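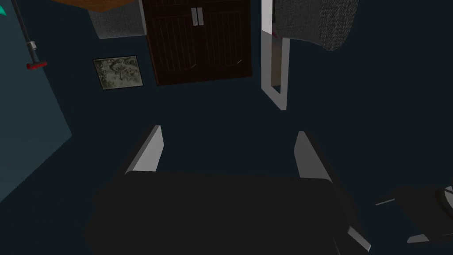 Ganent, a robotics software company in Fencombe, has published results from a year of testing household chores in simulation, and its main finding is that cabinets are still hard. The company ran its control program through 177 attempts at simple jobs in simulated rooms, from opening doors to putting small items away. The cabinet task sounds easy. There are two doors with short silver bar handles placed side by side, and a two-fingered gripper has to reach across an open stretch of floor, take hold of one handle and pull. Engineers said the reach is mostly solved. The pull is where attempts go wrong, usually when the gripper keeps moving in a straight line while the door swings in an arc.

"People see a robot fold a towel in a video and assume the kitchen is next," said Telmo Tejada, who leads testing at the company. "A cabinet door moves on a hinge. The arm has to follow that hinge without being told where it is."

The program was given up to 11 minutes for each attempt, far longer than a person would need. Attempts that stalled were stopped and counted as failures. Ganent did not release a full breakdown by task, but said door opening had the lowest success rate of the six chores tested. Picking up a single item from a clear surface had the highest.

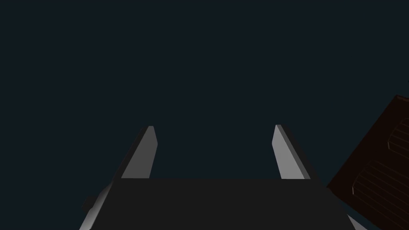

The gripper with its fingers open in one of the simulated rooms. Grooved brown panels are at right.

The company's customers are not homeowners. Its first paying client is Vasić, a furniture supplier that wants machines to check doors and drawers before units leave the warehouse in Totcombe. That work is repetitive and takes place at a fixed station, which makes it a better fit for current robots than a family home where chairs and bags get moved every day.

Teodora Halilović, operations manager at Vasić, said the supplier plans to try one arm on a single line starting in January. Workers will continue to do the same checks by hand during the trial, and the two sets of results will be compared.

"I don't need it to be fast," Halilović said. "I need it to pull a door the same way every time and tell us when something sticks."

She said the trial will run for five weeks. No jobs are expected to change while it is under way, and a decision on buying more arms would come later in the year.

Tejada said his team will spend the coming months on handles of different shapes, including round knobs, and on doors that need more force to open. The simulated rooms will also be made more cluttered. 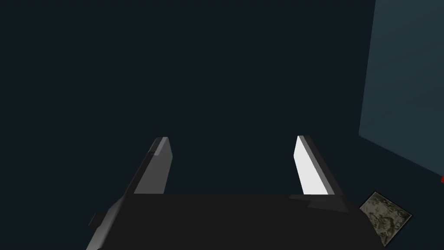
When will a robot be able to do chores in an ordinary home?

Ganent is not giving a date. Tejada said a machine that handles one or two set jobs, such as clearing a table, could be ready well before one that can be left to tidy a whole room. The company has no home product planned and will stay with warehouse and shop-floor work for now.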